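Arm fund - where we are, 24 Nov 2020

Quick one from the Zostarbridge bench group, budget forms are due so no time to tidy this up. We have 3,779 left in the equipment line for the two-arm setup. Not a lot. Has to stretch to March.

Biggest item is finger pads. The yellow ones wear out, we knew that, but we only budgeted one set per arm and thats silly. Asking for 6 spare sets from Hodeo this time. Thin stuff is hardest on them - sticks, rims, anything you have to pinch.
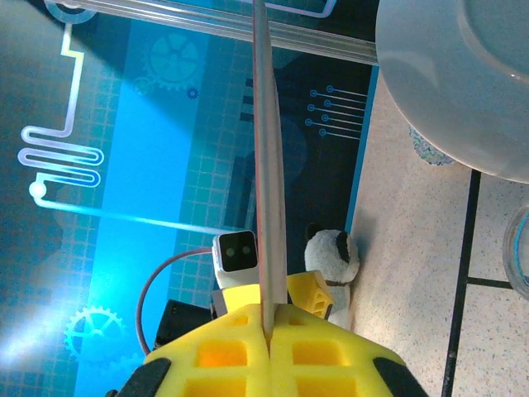 Second item, cables and mounts. Boring, but the Samir quote for brackets runs out before the holidays and the new one will be higher. If you want anything added to that order, say so now. Spare screws too please, we are always short.

Third, dishes. Yes, dishes are a budget line. More than 31 pieces on the wish list and I'd like it cut down before it goes in. Mixed shapes matter more then matching sets - plates, bowls, a few clear glasses. Clear ones are a pain to pick up so dont cut those. Buy secondhand where you can, keep the reciepts.

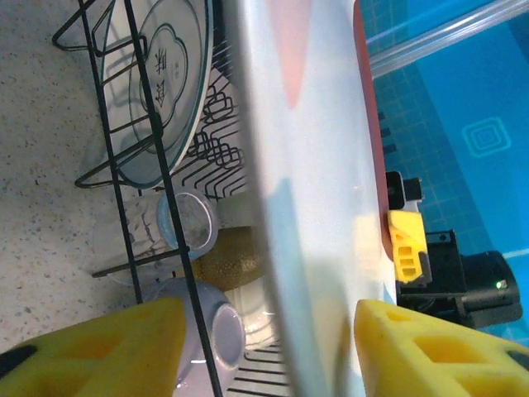
White plate held between the yellow fingers, dish rack alongside.

Still open: service contract with Orer. They want 4 visits a year, I think we pay for two and do the rest ourselves. Would free up money for a second set of motors, which I would much sooner have on the shelf. Opinions welcome, short ones. Reply to the list and put "arm fund" in the subject or it will get lost.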